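Share this article 11 Comments 0

4. Do the acceptance rules measure anything?

Most of the published guidance on tabletop rearrangement was written for real cells and then carried over to simulation with little change. Ross and Leclerc argue that this is harmless. We are less sure. A rule that makes sense when a technician resets the table by hand may say very little when the reset is a line of code, and several of the rules we were asked to follow for the Kernia tasks fall into that group.

The Bultano checklist, which we used as our starting point, asks for four things before a trial may be scored: a declared start state, a declared goal, a limit on arm motion outside the work area, and a statement of which views the policy may use. The first two sound simple. In practice a declared start state is usually a random seed and nothing else. A seed reproduces the layout only if the physics version, the contact settings and the order in which objects are spawned are also fixed, and the checklist asks for none of these.
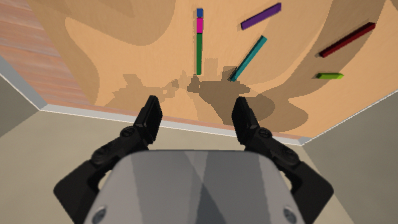 The goal is worse. Our line-building task asks the arm to place colored pieces end to end, and the checklist accepts "in line" as a goal description. Two reviewers, Sandhu and Garrido, were given the same final states and asked to mark each one as pass or fail using only that wording. They disagreed often enough that we stopped the exercise and wrote a tolerance. A tolerance on angle alone turned out to be useless, as two pieces can be parallel and still sit well apart. A tolerance on the gap alone lets a bent line through. We now require both, together with a limit on sideways offset, and we report the three values separately. Averaging them into a single score, as the Flasis scoring note recommends, hides the failure that matters most to anyone who would use the result.

We also question when the goal should be checked. Under the current rule the check runs once, at the end of the episode. A policy that builds the line and then knocks it apart is scored the same as one that never touched a piece. A policy that gets there by accident on the last step is scored as a full success. We would prefer a rule that the arrangement must hold for 100 consecutive steps with the fingers clear of every piece. That figure is a choice and should be stated as one.

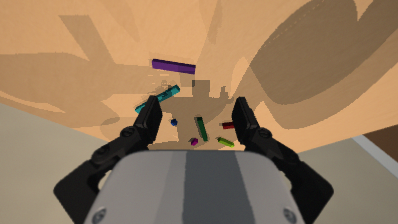 Shadows deserve a rule of their own and do not have one. The arm throws large dark areas onto the tabletop, and these move as it moves. Doucette has suggested that lighting should be varied in every evaluation, and we agree with the aim. We do not agree that varied lighting should be taken as evidence that a policy will cope with a real workshop. Rendered shadows follow the renderer's model of light. Changing the lamp position 900 times still samples from that one model. A paper that reports such a test should name what was varied and stop there.

The same caution applies to views. A camera close to the fingers sees the pieces well but can lose part of one behind a fingertip. A camera set farther off shows the arm, the table and the floor together, at the cost of detail where contact happens. The Ishida protocol permits either and asks only that the number of cameras be given. The number is the least useful fact about them. Position, field of view and whether the camera moves with the wrist should all be required, and results from different arrangements should not share a column in a table.

Finally, there is the matter of how many trials are enough. The usual figure is 1000 episodes per task. We ran that many and saw no reason to defend the number. Episodes that start from nearly identical layouts add very little, and the checklist has no test for near duplicates. It would be more useful to publish the start layouts as files and let readers judge the spread for themselves. None of this requires new equipment. It does require authors to write down settings that many of them now treat as private detail, and we expect some resistance on that point.

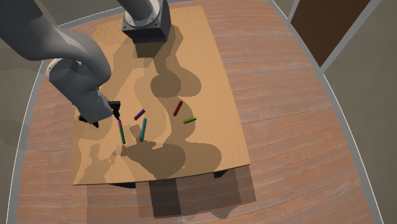 Figure 4. Robot arm over the table, with colored bars on its surface, in the simulated cell used for the line-building task.

4.1 Proposed wording

We suggest that the goal clause be replaced with the following: "The goal shall be given as measurable limits on gap, angle and sideways offset, with the period for which they must hold." The start-state clause should name the simulator version and include the full pose of every object.

2 Shares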